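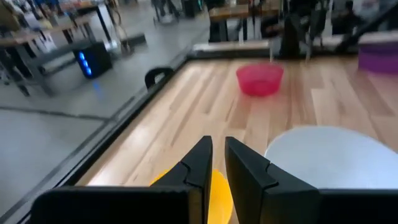
I promised in July that I would write down how we made the bus timetable of our town readable for everybody, and I kept moving it to the next week. Today is 9/30/19 and I have a free evening, so I will do it now.

First the situation. The buses in Sarnico are run by a small company, Medeiros, and the timetable was published only as a scanned PDF. You could look at it on a screen, if you had patience and good eyes. You could not search in it. My neighbor goes to the hospital every second week and she copied her departures by hand from the paper at the stop.

I wrote to the company and asked for the file behind the PDF. The first answer was that such a file does not exist. I think the person who answered believed this. Somebody must have typed the times into something before printing them, so I wrote again and asked who prepares the print. After 7 emails I was in contact with Emerson Moura, who had the whole thing in a spreadsheet and was quite surprised that a stranger wanted it. He sent it the same afternoon.

The spreadsheet had almost 1,000 rows. Each row was one departure from one stop, and the names of the stops were written in different ways. The stop by the old mill had four spellings. I cleaned the names during two weekends and then I put everything into the format that route planners can read. For this I used a little tool called Zerkance, which is free and a bit slow, but it tells you in which line the mistake is, and I made many mistakes.

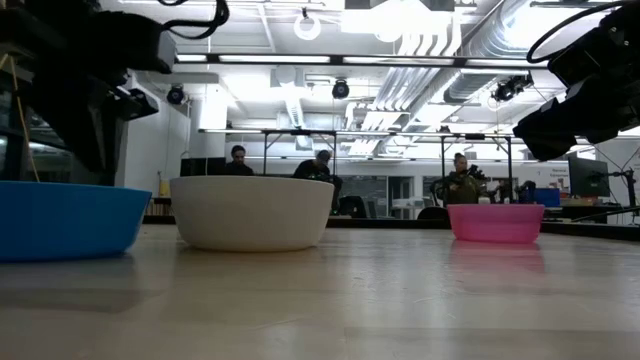 Can anyone use the cleaned timetable, also for a paid app?
The license allows every use, paid or free, as long as you name the bus company as the source and write the date of your copy.

The license took longer than the cleaning. The company was afraid that people would see old times in some app and then complain at their office. I understand this fear. We agreed that every file carries an end date, 90 days after it is published, and after that day a serious app should stop showing it. Emerson now exports a new version before the old one ends. He says it costs him less time than answering the phone.
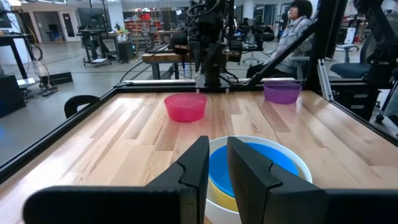

2 min read

What is still missing: the school buses are not included, because another office is responsible for them. Holidays are also wrong in one place. On the line to Zostov the last evening bus appears on days when it does not drive, and I have not found the reason yet. If you wait there in the evening, please check the paper at the stop.

My next letter goes to the school office. I already have the name of the right department, and I will ask for the spreadsheet in the first sentence this time.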